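Equipment Review Group
Minutes of the Wednesday meeting, Skinatville office, 2:00 p.m.

1. Minutes of the last meeting
Approved with one correction. The quote from Cemine covers the grippers and cables only. Shipping is extra.

2. Hand-held gripper kit, trial report
The kit under review is the two-gripper set offered by Tikico. It is used to record a person doing household tasks, so that the recordings can be used to train a robot arm. The trial set has been out on loan for home sessions. The task for this round was clearing mixed packaging from a table.

The report was taken as read. Main points:

Finger pads hold cartons well. Foil and thin plastic bags take more tries, and new operators tend to squeeze too hard.

Operators asked for a longer cable. On a round table they end up walking the cable around with them.

Setup in a home took longer than the instruction sheet says. The sheet skips the step where both grippers are paired before calibration. Tikico has been told.

Pads can be changed without tools. The pivot screws should be checked before each session. This is to be added to our own checklist.

Two views from the packaging task were shown to the group.

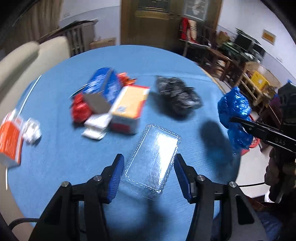
Both come from the grippers' own cameras. 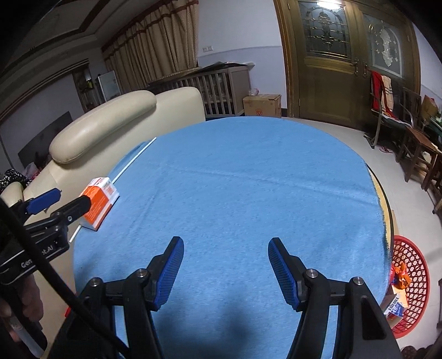 Nugroho said the recordings were good enough to use but that the review should not rest on one task. Folding and pouring ought to be tried before any order is placed, and at least one session should be run by a person who has never held the grippers. Nugroho also asked whether the files could be exported without going through Tikico's own software. The answer at present is no. An export tool has been promised for February, and the group agreed not to count on it until it has been tested.

3. Price
Tikico is asking 4000 dollars for the set, including spare pads and one year of support. Cemine has quoted 3000 dollars for a similar set with no support. The group did not want to decide on price alone. It was noted that Cemine has not yet offered a trial set, and that its spare pads are sold only in packs of 7.

Agreed to ask Cemine for a loan on the same terms, and to ask Tikico whether support can be taken out of the price.

4. Actions
Send list of instruction sheet problems to Tikico.
Request loan set from Cemine.
Book homes for the folding and pouring sessions.
Add pivot screw check to the session checklist.
Find out the cost of a longer cable.

5. Other business
The storage cabinet key is to be signed out from now on. The form is inside the front office door.

Next meeting same day and time, Skinatville office. Meeting closed at 3:10 p.m.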